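Looking After a Stacked Washer and Dryer
Laundry room tips, updated Wed 27 March

A stacked pair saves floor space, but the upper door is high, the lower one is low, and the strip of controls and trim between them collects lint all year. Most of the work is wiping. Set aside five minutes a week for it and a longer session every three months.

Before you start

Switch both machines off and let the drums cool. Have ready two microfiber cloths, an old soft toothbrush, a small bowl of warm water with a drop of dish soap, and a step stool if you are short. We use the plain gray cloths from Dedora, but any cloth that doesn't shed will do. Skip the scouring pads. They leave fine scratches on dark door glass that show up every time the light is on.

Work from the top down. Lint and drips fall, and cleaning the bottom door first means cleaning it twice.

The upper door and gasket

Swing the upper door all the way open before you put your hands inside. Half open, it sits right at face height and is easy to walk into when you stand back up.

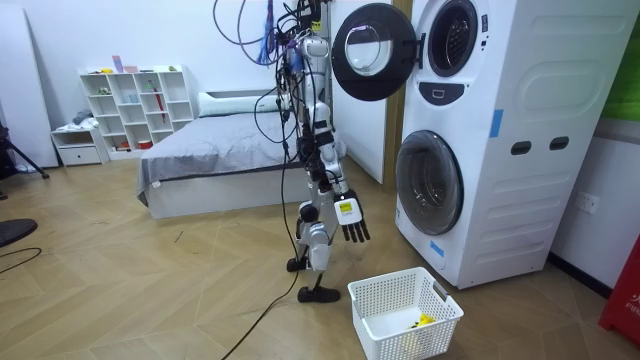 Wipe the rubber ring with the soapy cloth, pulling the fold open with your fingers as you go around. Coins, hair ties and bits of tissue end up at the bottom of the fold. If there are black spots, leave a cloth soaked in diluted white vinegar against them for a while, then wipe and rinse. Never mix vinegar with bleach.

Dry the ring with the second cloth and leave the door open for a few hours. If the machine is in a hallway or anywhere people walk past, leave it open overnight instead, when the traffic is lighter.

The drum

Run your hand around the inside to feel for anything caught in the holes. Once a month, run the washer empty on its hottest cycle. A drum cleaner is fine if your manual allows it; the Stidach powder we buy is sold in 600 gram tubs and lasts well into June if we start one in winter. Do not put drum cleaner in a dryer. A damp cloth is enough in there, followed by a dry one.

Handles, seams and the strip in the middle

Recessed handles fill up with gray fluff and old detergent. Use the toothbrush almost dry, work it along the edges, and follow with a cloth. Shiny metal trim will spot if you let it air dry, so buff it right away. Spray the cloth, never the machine – liquid that runs into a seam near the controls can get behind the panel.

The lower door glass is usually the dirtiest part, with shoe scuffs and splashes from mopping. Warm water takes off most of it. For dried detergent, hold a wet cloth on the spot for a minute before rubbing. 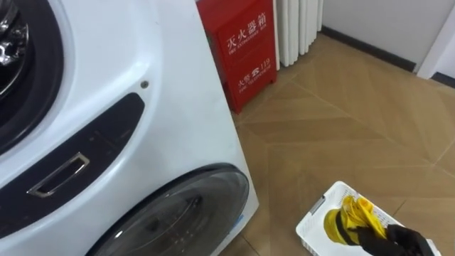

Dark glass on the lower door and the recessed handle above it.

Around the sides

Keep baskets and bottles from being jammed against the cabinet. The stack needs a little air, and anything pressed against it will rattle during a spin. Fire extinguishers and their boxes should stay clear at the front, so don't park a drying rack there.

If bits of tape are still stuck to the outside, peel them off slowly at a low angle. Warm the tape with a hair dryer on low if it resists. Rub leftover glue with a drop of cooking oil, then wash the oil off with soapy water.

Check that the stack doesn't rock when you push lightly on a top corner. If it does, stop using it until the feet are leveled and the stacking kit has been checked. That job takes two people.

Lint filter: after every dryer load.
Washer filter: every three months, with a shallow tray and a towel underneath.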